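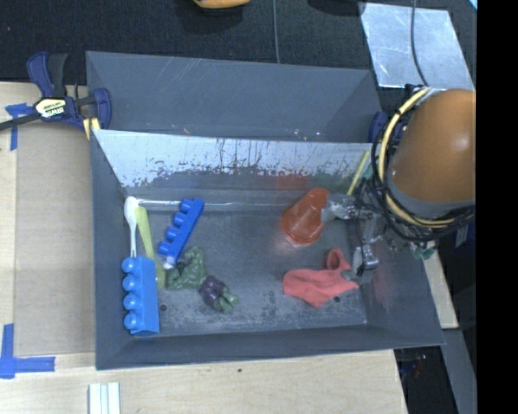 Release No. 40

Bramwell opens its new press room and adds a home hydration test to its Vitgate line

28/04/2020

Bramwell is happy to share two pieces of news at once. Our at-home hydration and mineral test, Vitgate Daily, is now open for orders, and the press room on our website has been rebuilt from the ground up so that reporters, editors and customers can find what they need without writing to us first.

Vitgate Daily is a simple urine test that people take at home and mail to our lab in a prepaid box. The lab measures sodium, potassium and magnesium, along with a general marker of how well hydrated the person was when the sample was taken. Results are posted to a private online account within 3 working days of the box reaching us. We have wanted to offer this for a long time, and we are thrilled to see it on its way to the first customers!

The idea came from our own support line. People who had ordered our vitamin test kept asking the same follow-up: could we tell them anything about salt and water? Runners asked, roofers asked, and so did a good many parents of teenage swimmers. We didn't have a good answer for them, so our lab team set to work last December on building one.

Before opening orders, we ran a trial with 1277 people who took the test at home using only the printed instructions. They told us a lot (some of them wrote pages, and we read every word). The biggest change was to the instruction sheet itself, which went from small type on both sides to one large-print page with a drawing for each step. We also switched to a wider collection cup after plenty of frank comments on the first one, and moved the return label so it is already on the box when it arrives.

Each kit holds a collection cup, a transport tube with a screw cap, an absorbent sleeve, the instruction page and the return box. The tube and sleeve are made for us by Lundex, who have supplied our vitamin test from the start. Samples should be taken in the morning and mailed the same day. Anyone who misses the mail can keep the sealed tube in the refrigerator overnight and send it the next morning.

The report is written in everyday words. Each result is shown on a plain bar with the usual range marked, and a short note says what the number can and can't tell you. Vitgate Daily does not diagnose any illness, and it isn't meant for people who feel unwell right now. Anyone with strong thirst, confusion, chest pain or a racing heart should call a doctor and leave the kit in the drawer. People who take water pills or have kidney trouble should talk with their doctor before ordering.

Privacy matters a great deal to us. Tubes carry a code and no name, and our lab staff see only the code. Customers can download their report, share it with a doctor, or delete it from their account at any time. Leftover samples are destroyed after testing.

Now for the press room — it's live today. Reporters will find a company fact sheet, product sheets for the full Vitgate line, logo files for print and web, and a guide to writing our product names correctly. Past releases are all there too, and they can finally be searched by topic. The site was built with Nillska, a small web studio that put up with our many changes of heart over the search page with great good humor.

Media requests now go through a single form in the press room. Please tell us your outlet and your deadline, and we will match you with the right person in the lab or the office. Customers with a question about a kit or a result should use the support page, where they will get a faster answer.

About Bramwell

Bramwell makes home collection tests for everyday health questions. All samples are tested in our own lab. The Vitgate line includes tests for vitamins, iron and, starting today, hydration and minerals.

Media contact: Bramwell Press Office, by way of the form in the press room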